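Packing and Presentation of Display Fruit in Shallow Trays
Student project report, Course Unit 7
18 June 2023

1. Background

The Lirano teaching store keeps artificial fruit for its window and counter displays. Between displays the pieces are stored together in whatever container is free, and they pick up dents and lose leaves. The project compared two ways of holding the fruit at the work table: an open plastic tray and a clear zip bag.

2. Materials

The fruit set consists of peaches in several shades and plain round fruits in yellow-orange. Some peaches carry a leaf. The trays are shallow and rectangular, with perforated sides. The bags close with a zipper strip along one edge. All items were entered in the stock list under number 3586. The table has a marble-patterned top, which made small parts such as detached leaves hard to find.

3. Procedure

Each trial began with the fruit divided between a tray and a bag. The fruit in the bag was then moved to the tray one piece at a time, and the tray was checked for stacking and for leaves pressed against the sides. A total of 40 trials was completed. The bag stayed on the table throughout, toward the back, so that the front edge remained clear for the tray.
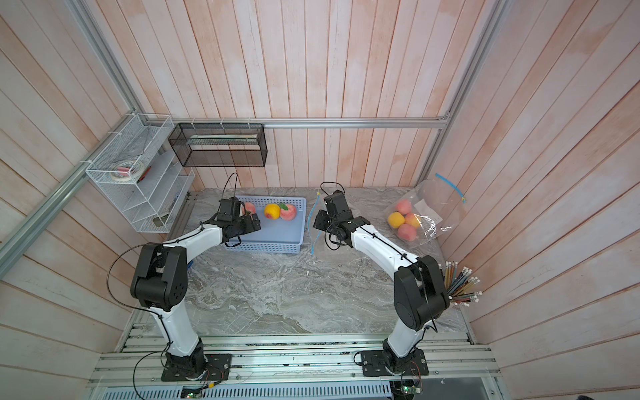 Fruit was placed in a single layer wherever space allowed. Leaves were turned upward. When a bag was closed, the air was pressed out first, and the zipper was run twice from the same end.

4. Results

The tray was faster to load and to check. Every piece could be seen from above, and a missing leaf was noticed at once. Round fruits rolled when the tray was carried at an angle. The bag held the fruit together during carrying, but the pieces pressed on each other and the open edge did not stay flat.

5. Changes for July

The next group should line the tray with thin foam and repeat the carrying test on the stairs. Cledari trays with higher sides are on order. Bags will be kept for transport to the Torutport branch only, with leafed peaches packed last. The stock list still needs a separate line for spare leaves.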